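A day at the Kolteo campus open house
Hazel Hutchins
Monday, November 15, 2021

Four of us from the student senate drove to Kolteo College on Saturday for its open house on campus speech and student groups. Our senate has been arguing since the start of the semester over what to do when outside speakers come and set up on the quad, and Kolteo rewrote its rules on this two years ago. We wanted to see how the rules work for the people who have to live with them.

The drive takes a little under two hours. Parking was in the lot behind Mahmoud Hall, where you pick up a name tag and a schedule. Kolteo has 4,000 students, twice our 2,000, and the campus is more spread out than ours. It took us a while to find the right door.

The morning started with a welcome from Roscoe Obi, the dean of students. He spoke for ten minutes and took questions for much longer. Kolteo is private, so it could keep outside speakers off campus altogether if it wanted to. Obi said the college looked at doing that and decided against it. Instead, anyone from outside who wants to speak, hold signs or hand out flyers has to register at the front desk of the student center and gets a place on the lawn between the library and the chapel. They can stay until 5 p.m. They cannot use amplifiers, block a path or follow people who walk away.

Rafferty Begay, who came with us and is a sophomore, asked what happens when the signs are aimed at a particular group of students. Obi said the content of a sign is not a reason to turn someone down unless it is a threat or names a person. He said he gets complaints about that answer every semester, from parents as well as students.

After the welcome we were split up for tours. My group went to the lawn first. It is a plain piece of grass with two benches and a post that has the rules on it in large type. What I noticed is how close it is to the library entrance. Our guide, a senior named Duangjai Kaewmanee, said there is a side door students can use if they do not want to walk past. She said she used it most of her first year and stopped using it in her second.

The next stop was the Sunance office, on the second floor of the student center. Sunance is Kolteo's LGBTQ student group. It has 81 members on its list this fall and a room with a door that locks, which the group asked for and got as part of the new rules. There are couches, a shelf of books to borrow, and a bulletin board with a calendar on it. On days when a registered speaker is on the lawn, the front desk sends Sunance and every other student group an email by 9 a.m. so people know before they leave the dorm. This seemed to me like the most useful thing we heard all day, and it costs nothing.

Kaewmanee told us about the week in her sophomore year when a group with signs came four days in a row. Students argued about whether to stand across from them or stay away. Sunance ended up doing some of each. A few members stood on the library steps with their own signs, and the rest ran a table inside with cocoa and a sign-up sheet for a potluck. She said the group still does not agree on which was the better idea, and that people who graduated are still writing to each other about it.

Lunch was in the dining hall and was free with the name tag. I had the chili, which was fine. The vegetarian line was long.
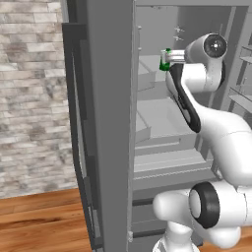
Robot arm at an open refrigerator. Computer rendering.

In the afternoon there was a panel with students from four groups: Sunance, the campus Christian fellowship, the debate club and Jorar, the student magazine. It ran 20 minutes over. Lertchai Wattanapong, who leads the fellowship, said people often assume his group invites the sign holders. It never has, and he said some of his members find them as upsetting as anyone does. He also said he would vote against any rule that banned them, and he did not think those two things were hard to hold together. A woman in the back told him that was easy for him to say. He said that was probably fair.

The Jorar editor talked about letters. The magazine prints every signed letter from a student that is under 500 words, and after the four-day visit it got 13 of them. Most were angry. The editor ran them all over two issues and got criticized for giving the subject that much space. She said she would do the same again but would put fewer of them on the front page.

I would have liked to hear from the campus safety staff, who were on the schedule but did not come. Several of our questions were for them. We wanted to know who decides that a speaker has broken the rules, and how fast anyone gets to the lawn when a student calls. Obi said he would send us the written procedure.

We also asked what the new rules have not fixed. Kaewmanee said first-year students mostly do not know they exist. They are in the handbook, but the handbook is long and the part about the lawn is near the end. The debate club member on the panel said the rules say nothing about students filming each other during these visits, and that this has caused more trouble than the speakers have. Begay wrote that one down in capital letters.

On the way home we talked over what to bring back. Three of us like the registration desk and the morning email. Begay likes the email but thinks a registration desk gives outside groups a welcome they should not get from a school where students pay tuition. I see his point and still think it is better to know who is coming. We did not settle it before we got back.

The senate will hear a full report at its first meeting in January. Copies of the Kolteo rules are in the senate office now, in the tray by the door, and anyone can take one. If you were on the quad this fall when speakers were here and want your account included, leave a note in the same tray with your name and a way to reach you.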